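Compartment box

A compartment box (also called organiser box or divider box) is a flat container with a lid, divided inside into small spaces for keeping small goods apart. It is used in homes, workshops and schools for screws, beads, buttons and fishing hooks.

Construction

Most boxes are made of plastic in one colour, often see-through, so the contents can be found without opening. The lid is joined by hinges. In many models the dividers can be taken out.

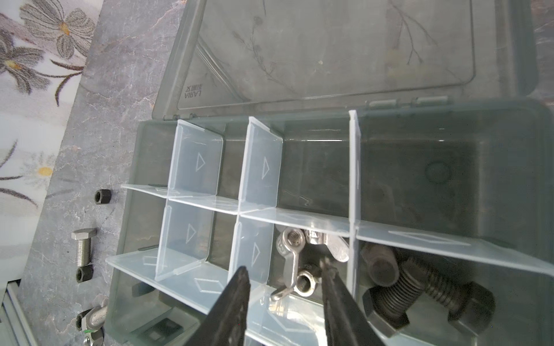 Open compartment box with clear removable dividers and metal fasteners

History

Before plastic became cheap, small goods were kept in tins and wooden drawers. In Pliltilside, the hardware firm Heltska sold a tin model with 20 spaces. Its later plastic model had seven fixed rows and was 105 millimetres deep.

Use

Fasteners are usually sorted by length or by thread. The shop teacher Slamet Ngui recommended to leave one space empty for pieces of unknown size.

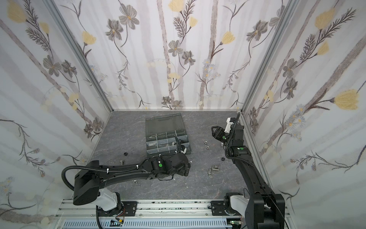 Organiser box with its lid open, some compartments holding metal parts

See also

Drawer cabinet
Sewing box
Tackle box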